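Aménager un atelier dans une pièce toute blanche : par où commencer

Quand j'ai récupéré le local de Flenville, je suis restée un bon moment au milieu de la pièce, les clés à la main, sans savoir quoi faire. J'avais rêvé d'un vieil atelier avec des poutres et une verrière (comme tout le monde, je crois bien), et je me retrouvais avec des murs blancs, des tubes fluorescents et des tuyaux qui couraient au plafond. Depuis, j'y ai passé tout un hiver, j'y restaure des chaises et j'y donne quelques cours de cannage, et je ne changerais plus pour rien au monde ! Plusieurs d'entre vous m'ont demandé comment je m'y étais prise, alors voici ma façon de faire, dans l'ordre, avec les erreurs comprises.

Ce qu'il vous faut

Un mètre ruban, un crayon, du ruban de masquage, un carnet, une bonne échelle stable, un chiffon en microfibre, un seau, du savon noir, un ventilateur sur pied si la pièce n'en a pas déjà un. Comptez 2 demi-journées pour les premières étapes. J'avais prévu une matinée, j'étais bien optimiste.

Étape 1 — Lever la tête

On commence toujours par le sol et les murs, et on a tort. Dans un local à plafond apparent, presque tout se passe en haut : les conduites, les gaines électriques, les luminaires, la climatisation. Faites un petit croquis du plafond, même maladroit, et reportez-y chaque élément. Notez bien les détecteurs et les têtes d'arrosage s'il y en a. On ne les peint pas, on n'y accroche rien, et on ne monte pas d'étagère juste dessous.

Pour les tuyaux, demandez au propriétaire ce qui passe dedans avant d'y toucher. Le mien, monsieur Pennington, est venu me l'expliquer avec une patience d'ange, et j'ai tout écrit sur mon croquis au crayon de couleur.

Étape 2 — Repérer le tableau électrique

Ouvrez-le, lisez les étiquettes, et vérifiez chaque circuit une lampe à la fois. Chez moi, deux disjoncteurs étaient intervertis sur la liste et je l'ai découvert en coupant la bouilloire au lieu de l'éclairage. Gardez ensuite un mètre de dégagement devant, au sol, que vous marquez au ruban de masquage. C'est tentant d'y glisser un rouleau de tissu ou un carton « en attendant », et puis le carton reste là jusqu'en décembre.

Étape 3 — Dépoussiérer du haut vers le bas

Coupez le courant de l'éclairage et travaillez à la lumière du jour, ou avec une lampe frontale. Passez d'abord le chiffon sec sur les conduites et les gaines accessibles, puis sur les luminaires une fois bien refroidis. La grille du climatiseur se nettoie à l'aspirateur avec la brosse douce, appareil éteint — surtout pas d'eau. Ensuite seulement, les murs, à l'éponge à peine humide, en partant du haut. Les murs blancs marquent vite autour des interrupteurs, et un peu de savon noir dilué suffit dans la plupart des cas.

S'il y a un joint horizontal sur un mur, ne frottez pas dessus comme une forcenée. J'ai soulevé la peinture sur la largeur d'une main la première semaine et il a fallu reboucher, poncer, repeindre, tout ça pour une trace de doigt.

Étape 4 — Choisir la place du ventilateur

Vous allez peut-être sourire, mais c'est la question qui m'a pris le plus de temps. Un climatiseur au plafond envoie l'air où il veut, et l'on finit avec un coin glacial et un autre où l'on étouffe. Le ventilateur sur pied sert à mélanger tout cela. Placez-le du côté le moins bien servi, dirigé en biais vers le centre, à vitesse lente. Le socle doit reposer entièrement sur le sol, sans tapis dessous, et le fil doit longer le mur.

Si vous travaillez des matières légères, ne le tournez jamais vers l'établi. Lucinda, qui fait de la dorure, a vu s'envoler un carnet entier de feuilles d'or en une seule bouffée d'air. Nous en avons retrouvé jusque dans la théière !

Étape 5 — Adoucir la lumière

Les tubes fluorescents éclairent fort et à plat. Pour le ponçage, c'est parfait, on voit tout. Pour choisir une teinte, beaucoup moins. J'allume donc seulement une partie du plafond et je complète avec une lampe d'établi, une Jellotcombe à bras articulé que j'ai payée 12 euros dans un vide-grenier. Regardez toujours vos échantillons sous les deux éclairages avant de vous décider.

Étape 6 — Tracer avant de meubler

Dessinez l'établi et les rangements au sol, au ruban, et vivez avec ces traits quelques jours. Marchez entre eux avec une chaise dans les bras, vous verrez tout de suite ce qui coince. J'ai déplacé mon établi trois fois sur le papier et encore une fois en ruban, et je suis bien contente de ne pas l'avoir fait avec le vrai, qui mesure 139 centimètres et pèse autant qu'un veau.

Laissez aussi un mur nu. Pour photographier les pièces finies, pour poser une grande planche, ou pour avoir un endroit où reposer les yeux en buvant son café.

Si vous avez un local du même genre, racontez-moi en commentaire comment vous avez réglé la question des courants d'air, je cherche encore à améliorer le coin du fond.
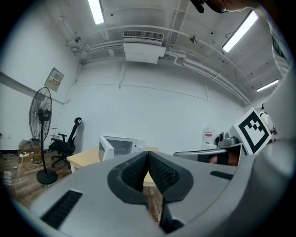
Murs blancs, tuyaux au plafond et ventilateur noir sur pied.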